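Drekau dual-arm cell: software pre-run checklist, with comments
February 2020
14 comments | 3 shares

Run the list before any planner build is released to the cell. Mark each item OK, HOLD or N/A.

1. Controller and planner versions
Both arms must report the same Esness controller build. Comment: OK. Left arm was one patch behind and has been updated.

2. Joint limits and shared volume
Load the rail offsets, then check that the collision model covers wrist cameras and cables as well as links. Comment: HOLD. Cable loops are still modeled as a fixed cylinder.

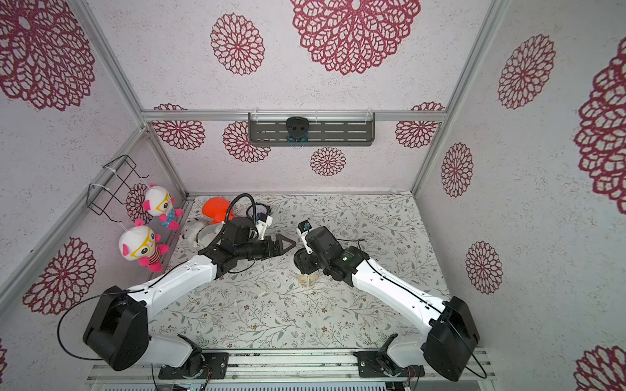
Minimum clearance between grippers is set to 62 mm in the planner. The watchdog stops both arms if the state message is older than 27 ms. Test each arm separately, then both together.

3. Stereo camera to base transform
Re-run the Cirevberg calibration after any bracket is touched. Comment: OK.

4. Clear containers
Depth on clear plastic is not reliable. A cup must enter the planner as a keep-out volume, set by hand if the detector misses it. Comment: OK after the second try.

5. Wrist view segmentation
Mask the gripper fingers before running the detector. Check that the printed floor pattern gives no false objects, and that a clock lying on its side and soft toys get separate labels. Comment: HOLD. Plush next to rubber still merges at threshold 81. Debris specks on the mat should be filtered by size.
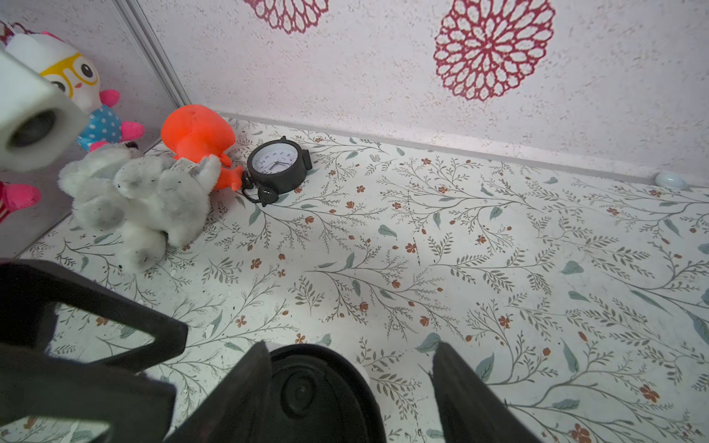

6. Logging
Xie recorder on, clocks synced, free disk over 26 GB. Comment: OK.

7. Release
No release with an open HOLD. Items 2 and 5 go back to the planning and perception queues.

Share (3)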